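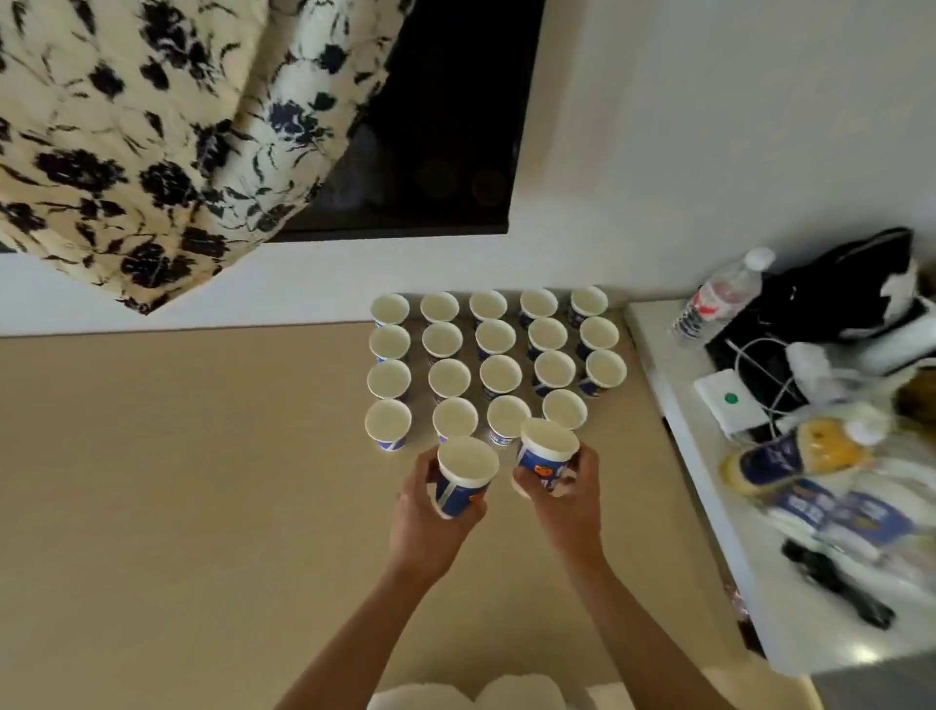 Paper cups with navy-blue print, set out in rows on the tan table.

Motevari Cups - picture set of table setting with paper cups

README, last changed February 4, 2018

What is in this set

Motevari Cups is a collection of pictures about one small job: putting out paper cups on a table before guests come. The cups stand upright and close together, and the rows are filled by hand. We made the set for people who study how everyday objects are arranged, and also for people who plan the drinks table at events and want to compare layouts.

The set has 200 pictures. They are divided into 7 folders, one folder for each layout. A folder can have more pictures than another, we did not try to make them equal.

The cups

All cups are small paper cups, white inside, with a white rolled rim. The outside is navy blue with white lettering and a small logo in orange and white. We kept one design for the whole set, so that the difference between two pictures comes from the layout and not from the cup.

The text on the cups is not transcribed. If you need it for your work, please read it from the pictures where it is turned to the viewer.

The table

The surface is smooth, beige-tan and matte, with a white wall behind it. The rims are easy to separate from the table because of the color. Against the wall it is more difficult - white on white - and in the back row you should check the outlines by eye.

Folders

grid_close: rows with almost no space between cups
grid_wide: rows with a finger of space
offset: every second row moved by half a cup
line: one long row along the wall
pairs: cups in groups of two
ring: a circle with free space inside
mixed: begins as one layout and ends as another

Labels

Each picture has one line in labels.csv with these columns: file, folder, rows, cups_standing, cups_in_hand, checked. A cup counts as standing only when its base is on the table. A cup that is held goes to cups_in_hand, also if it is very near to its place. Rows are counted from the wall to the front.

The column "checked" shows how many people looked at the label. The value is 2 for all folders except mixed, where it is sometimes 1.

Known problems

Rows are not perfectly straight. A cup at the end of a row can stand a little outside of the others, and we did not correct this. In grid_close some cups touch and some do not, so please do not use this folder to measure distances.

In offset, the row number was first written from front to back. It was repaired in December, but old copies of labels.csv may still be in use at Brustness. Please compare your file with the one here.

Use

You may use the pictures and labels for teaching and research. If you publish something, please write "Motevari Cups, Ruvier" in your references. For printing in a catalog or on packaging, ask us before.

Related

Hashmi Trays is our second set, with the same labels but for serving trays. It is not finished yet.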